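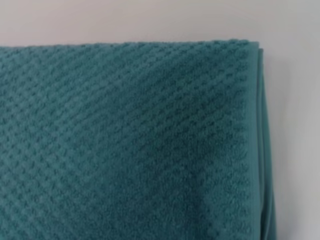

# Folding and storing towels in a shared student house

Project report, Household and Textile Studies, second year
Group: Matvii Antoniuk, Yevdokiia Stasiv, Olesia Vasylenko
Supervisor: Radymyr Lysenko

## 1. Why we chose this subject

In our student house, Gratia, there is one linen cupboard for the whole floor. In September the cupboard was already too full, and the door did not close well. Most of the space was taken by towels. Our supervisor proposed that we study the problem as a small household project and write down what we learned.

We had two questions. The first was which way of folding takes the least space on a shelf. The second was which way people continue to use when we do not remind them. We think the second question is more important for daily life, but it was also more difficult to study.

## 2. Towels and place of work

We used 20 terry towels which belong to the house. They are of three sorts, and we named them by the labels sewn on them: Jadel, Civa and Chege. The Jadel towels are thin and flat. The Civa towels have long loops and are very soft. The Chege towels have a raised pattern in the pile, and they were the most interesting for us because they behave differently when they are folded.

All towels were washed and dried in the same machines before the work. We folded on the table in the laundry room and put the finished towels on the middle shelf of the cupboard.

## 3. Three ways of folding

**Fold in half, then again in half.** This is what almost everybody in the house did before. It is quick, but the towel stays wide and hangs over the front of the shelf.

**Fold in thirds.** The towel is folded along its length in three parts, and then across in three parts. All open edges are hidden inside. In the front of the shelf one sees only rounded folds.

**Roll.** The towel is folded once along its length and rolled from the short side. Matvii preferred this way, because he uses it when he travels.

Each of us folded all the towels in each way. Then we measured the height of the pile and how much of the shelf it covered.

## 4. What we observed

Thick terry does not make a sharp edge. When we pressed the fold with the hand, it opened again a little after some minutes. For this reason a pile of thick towels is always higher than one expects from the thickness of one towel. With the thin Jadel towels this effect was small.

The folding in thirds gave the best pile on our shelf. It was higher than the pile of towels folded in half, but it did not pass the edge of the shelf, so the door could close. The rolled towels took the most space on the shelf, and the upper row fell down when somebody took a towel from the bottom. Yevdokiia tried to put them in a box — this helped, but the box itself also needs space.

The direction of the fold had more influence than we thought. If the first fold is not straight, the mistake becomes bigger with every next fold, and the corners do not meet at the end. We began to shake each towel and to pull its corners before the first fold. After this the piles were more even.

## 5. Use by the other residents

For the second part we left a sheet of paper on the cupboard door, and the residents marked which way they used when they put a towel back. At the end we had 179 marks. Folding in half was still the most frequent. Folding in thirds was second, and rolling was last.

We also asked Vsevolod Stasiv, who lives on the same floor, to explain his choice. He answered that he knows the thirds are better for the shelf, but in the morning his hands fold in half by themselves. Other residents gave us similar answers.

## 6. Weak points of the work

We had only one cupboard and one depth of shelf. On a deeper shelf the result can be different. The marks on the paper were made by the residents themselves, and it is possible that some people forgot to make them. We also did not separate bath towels from hand towels on this sheet — we noticed this too late.

## 7. What we changed in the house

The thick towels are now folded in thirds and lie on the middle shelf with the round fold to the front. The thin ones lie above them and may be folded as each person likes. Olesia made a drawing of the folding steps and fixed it inside the door, where it is still hanging.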